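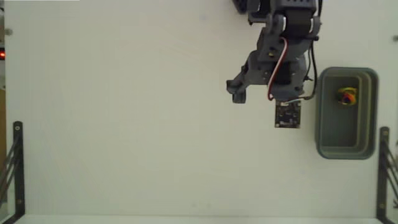 How to clear and clean a work table properly

Quick one tonight, got to be out by 7. Somebody asked how I keep a pale worktop from going grey and grubby. Method below, takes me 33 minutes start to finish if I don't stop for tea.

What you need

Two microfibre cloths, one for wet and one for dry. Washing up liquid. Bicarb. A bowl. An old toothbrush. I use Sterkeo spray for the last wipe but any mild one will do – don't bother with the lemon version, leaves streaks.

Step 1. Clear it

Everything off that can come off. Small bits go in one tub, sort them later. Do not start sorting now or you'll be there till midnight. Anything bolted or clamped down stays, you clean round it.

Step 2. Dry first

Brush the crumbs and dust off before any water goes near it. Wet dust turns to paste and you just push it about. Handheld vacuum if you've got one, soft brush end.

Step 3. Wash

500 ml warm water, small squirt of washing up liquid. Wring the cloth right out. Work from the back edge towards you, in overlaping strips. Rinse the cloth every few strips. Unplug anything electrical near by first, and never spray straight at it.
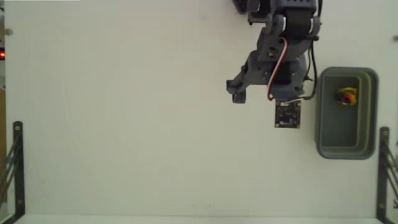
Step 4. Marks

Pencil comes off with a plain white rubber. Tea rings – bicarb and a few drops of water, leave it five minutes, wipe. Biro is a pain. Bit of surgical spirit on a cotton bud, test a hidden corner first. Sticky label gunk, same again, or Cekitz remover if you can find it. Went through 81 of those tiny wipes once before I gave in and bought a bottle.

No scouring pads. No bleach. Cream cleaner dulls a smooth top and then it picks up dirt twice as fast.

Step 5. Rinse and dry

Clean water, clean cloth, all over. People skip this and wonder why it feels tacky. Then dry it straight away with teh second cloth, edges as well.

How often

Dry wipe every evening. Full wash once a fortnight, more in summer when the windows are open. Toothbrush round the edging strip every couple of months.

Oiled wood is a different job, don't use any of this on it. Will do a seperate page in September.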